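Print this page | E-mail this page
Reading time: 2 minutes

Cuypers Laundry Room, Folding Tables — Inspection Checklist with Comments

Period: July
Site: Coltareo building, ground floor
Form supplied by: Zokach

1. Table height, floor to work surface: 960 mm. Pass.

2. Levelness, both directions. Pass. One foot had been wound down too far at the previous check and has been reset.

3. Legs and cross braces. Pass. Fasteners tight.

4. Edges and corners. Pass with comment. Edge trim on Table 2 is lifting at the wall end and could catch a sleeve. Reglue before the next check.

5. Work surface. Pass with comment. The white ridged tops collect lint in the grooves. Wipe along the ridges, as wiping across them leaves a line of fluff at each pass. Small specks and light smudges are acceptable between cleans. Anything sticky or coloured is a fail, as it will transfer to light fabrics.

6. Glare. Comment only. The overhead light reflects off the ridges in a pale band, and marks inside the band are hard to see. Check the surface from two sides before signing. 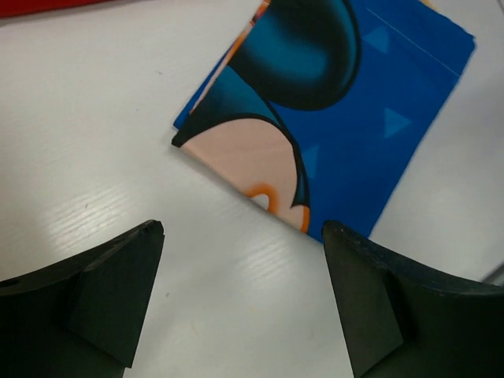

7. Folded items. Printed children's pieces are to be folded flat with no load on top. Fraying along an edge goes on the mending sheet with a short note of where it is. Loose threads are trimmed, never pulled.

8. Stack height. Fail on first visit, pass on second. The limit is 400 mm on any table. Towels at the door end were over it and leaning. The Sosutard shelf unit has room for the overflow.

9. Clearance to dryer doors. Pass. Doors open fully with the tables in their marked positions.

10. Floor under and between tables. Pass. No cords across the walkway. The mat at Table 1 has a curled corner — tape is holding for now, but replace the mat.

11. Lighting. Pass. All tubes working.

Outstanding: items 4 and 10. Item 8 to be looked at again during the morning load, when the tables are fullest.

Next check due in 8 weeks. Keep the completed form in the folder behind the door.

Print this page | E-mail this page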